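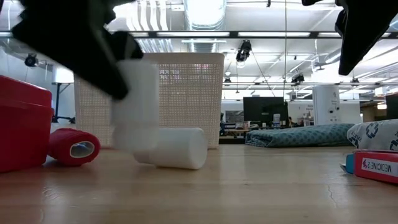 Ticket 356: Left follower lags leader during bottle pick, demonstrations rejected on export
Queue: Teleoperation cell support
Opened by: Telma Tapia
Assigned to: Erick Biwott
Opened: 26 Jul 2022
Status: Closed, with one follow-up
Task: medical supplies into basket, two arms, leader-follower control

Telma Tapia wrote:

Left follower arm is falling behind the leader on the bottle pick. Started this morning after the software update to the Jondunex controller. Right arm is fine.

What I get: I bring the left leader down towards a bottle at normal speed. The follower starts late, then catches up all at once, overshoots and knocks the bottle before the fingers are round it. If I slow right down it tracks properly.

What I expect: same feel as before the update.

Export is also rejecting the demonstrations. Message is "command/state time mismatch, left". Of 28 demonstrations recorded, 17 were rejected. The ones that passed are the slow ones, and I don't want to keep those either, as the arm creeps in a way it never would in the rest of the set.

Tried already:
- Restarted the session. No change.
- Power cycled both followers. No change.
- Re-zeroed the left leader on its rest. Felt better for one demonstration, then the same.
- Moved the bottles further from the basket. No change, put them back.

Erick Biwott wrote:

Thanks. Before I pull logs, three things.

1. Is the lag there with the gripper open and no object, just waving the arm over the table?
2. Does it happen on the other items (the red roll, the teal cloth, the medicine box), or only the bottles?
3. Which profile is shown at the top of the operator page?

Please don't delete the rejected demonstrations. I need the raw files.

Telma Tapia wrote:

1. Yes, but harder to notice. You see it if you reverse direction quickly.
2. All of them. The cloth doesn't mind being hit, so it doesn't spoil the demonstration. Box is picked with the right arm so I hadn't tried it with the left. Tried it now, same lag.
3. "default_v2". It used to say "cell_crichton".

Nothing deleted.

Erick Biwott wrote:

Item 3 is probably part of it. The update should keep the cell profile and on this machine it has not. default_v2 has heavier smoothing on the leader input, which on its own would give a soft, late response on both arms. It does not explain why only the left is bad, nor the sudden catch-up. Treating these as two faults for now.

Please switch back to cell_crichton (Settings, Profiles, Load, then restart the session -- loading without a restart changes the label and nothing else). Record two demonstrations at normal speed and leave them in the test folder.

Telma Tapia wrote:

Done. Right arm is sharper than it was. Left still jumps, though less. Both test demonstrations were rejected with the same message.

Erick Biwott wrote:

Looked at the raw files. Notes for whoever reads this later.

Right arm: commands arrive evenly and the measured joint position follows with a small constant delay. Normal.

Left arm: commands arrive in bunches. There is a gap with nothing, then several commands land together and the follower is handed the newest one. If the operator moves slowly, the newest command is close to where the arm already is, so the fault is hidden. If the operator moves quickly, the target has gone a long way during the gap and the arm rushes to it. That matches the overshoot at the bottle.

The follower is doing what it is told. The fault is between the left leader and the controller. Leader encoders look clean: no missing counts, no noise at rest. That leaves the cable, the port or the port settings.

Copying in Niall, who is on site.

Niall Dunbar wrote:

Swapped the left and right leader cables at the leader end and at the controller. Fault stays on the left. So not the cable.

Then swapped ports only, left leader into the right port and the other way about, with the arm mapping changed to suit. Fault moves to the right arm. So it's the port, or whatever sits behind it.

Put everything back as it was afterwards.

Erick Biwott wrote:

Good, that narrows it. Can you read me the latency setting for each port? Operator page, Diagnostics, Serial, second column.

Niall Dunbar wrote:

Right port 2. Left port 16.

Erick Biwott wrote:

Both should be 2. The values are in milliseconds. At 16 the adaptor holds small packets back and passes them on together, and the leader packets are all small.

The old software set both ports at start-up. The new one reads the values from the profile, and the line for the left port is missing from cell_crichton. I checked the copy held at Gorance and it is missing there too, so it was never needed until now. default_v2 has neither line, but the right port had kept its old value and the left had gone back to the adaptor's own default. I can't see from here why one held and the other did not. Niall, has the left adaptor been unplugged or replaced recently?

Niall Dunbar wrote:

Left adaptor was moved to the other hub when the second operator screen went in. That would make it come up as a new device.

Erick Biwott wrote:

That would do it. Steps below. Please follow them in this order.

1. End the session. Both followers to rest, grippers open.
2. Load profile cell_crichton.
3. Open the profile for editing and find the block headed "leader_ports".
4. Under "left", add the line: latency_ms = 2
5. Check that "right" has the same line. If not, add it.
6. Save. Start a new session.
7. Go to Diagnostics, Serial, and confirm that both ports read 2.
8. With the clutch held, move both leaders to match the followers before letting go. The arms will otherwise travel to meet the leaders.
9. Wave both arms over the table with quick reversals. Compare left and right.

Step 7 matters. The editor will accept a misspelt setting without complaint.

Niall Dunbar wrote:

Steps done. Both ports read 2. Left and right feel the same to me, but I don't drive it all day.

Telma Tapia wrote:

Left arm is back to normal. Ran the full task at my usual speed: bottles, roll, cloth, box. No jumps on the approach. All the new demonstrations exported.

Two questions. Can the rejected ones be repaired? And do I need to redo the slow ones that passed?

Erick Biwott wrote:

Rejected: no. We could shift the timestamps so they pass the check, but the commands would still be bunched and the arm motion in them is the faulty motion. A policy trained on those would learn to lunge at the bottle. I have moved them to quarantine and marked them with this ticket number.

Slow ones: the data is valid. Whether the speed is acceptable is for Morag MacRitchie, who looks after the training set.

Morag MacRitchie wrote:

Leave the slow ones out. The approach speed would be the odd one in the set, and the operator was compensating for a fault that won't be there when the policy runs. Telma, please record replacements when you have cell time. Same starting layouts if you still have the sheet -- if not, use new ones and log them as new.

Where the first grasp fails and you recover within the same demonstration, keep it and tag it "recovery". Don't tag the ones where the lag caused the knock.

Telma Tapia wrote:

I have the sheet. Will do.

Erick Biwott wrote:

Closing notes.

Cause: left leader port running at the adaptor's default latency after a move to a different hub. The updated software takes the value from the cell profile, where it was absent. The profile was also reset to default_v2 by the update, which added smoothing on both arms and made the first reports harder to read.

Fix: profile restored, latency line added for both ports.

Also changed: the session start check now compares both port values and refuses to start if they differ. It does not yet check the profile name.

Affects: any cell updated to this release with a leader adaptor that has changed hub. Cirham has the same adaptors. Torquil MacRitchie has been sent the steps and will check the ports there before updating.

Follow-up: update must not replace a named cell profile. Passed to the software queue, due September. Until then, read the profile name on the operator page before recording.

Status changed to Closed.

Torquil MacRitchie wrote:

Checked at Cirham. Left 2, right 2, but neither line was in the profile. Added both. Updating tomorrow morning.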